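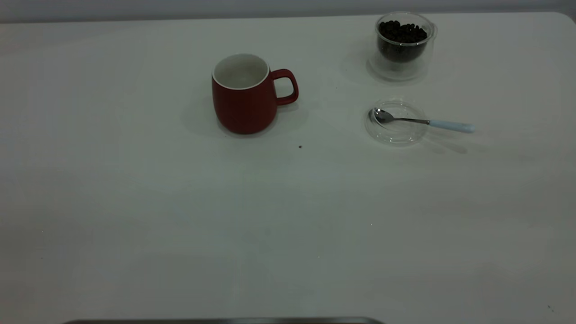
*Red mug, white table.*

# Florkel tyre gauge: 3 months of desert dust

I bought the Florkel in May, after my old dial gauge told me that all four tyres on the buggy were at the same pressure, one of them being flat at the time.

It's a digital thing with a braided hose and a bleed button. The hose is long enough to reach the valve without lying in the dirt, though I've kept up the habit out of loyalty. Readings settle quickly and agree with the workshop gauge at Sakai, where Mio Sugawara let me check it against hers and then charged me for a valve cap.

I took it to the Clurnulham 50, a race named after its mileage by someone who'd never driven the second half. We aired down before the sandy section and the bleed button behaved itself, even in gloves. The backlight is less impressive. At noon you can't see it, and at five in the morning it goes off just as you've found your glasses.
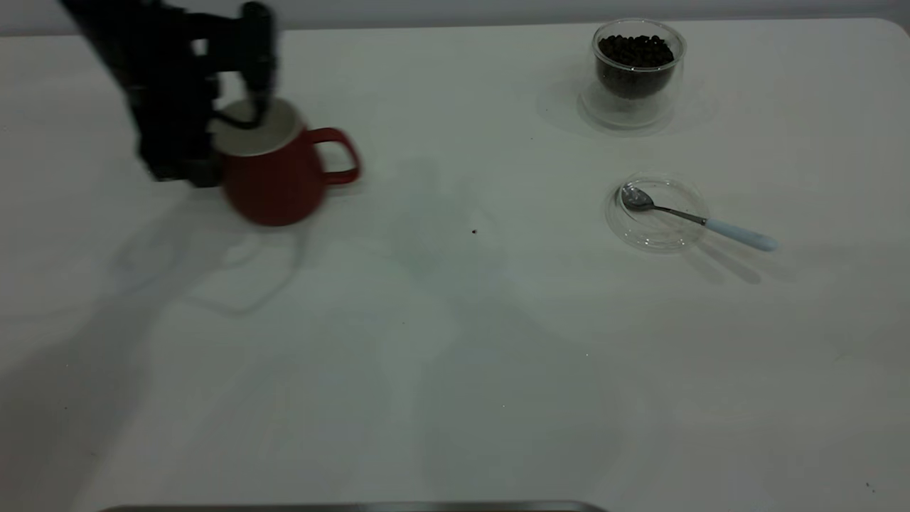

*The mug again, with coffee beans.*

At £86 it's dear for something that lives in a door pocket with old receipts. The Puvell costs less and comes in a nicer bag, but its hose split on me at the first cold start of the year and I hold grudges.

Battery cover: flimsy. Mine is now held on with race tape, like most of the car.

Four stars. I finished 192nd, and the tyres were perfect.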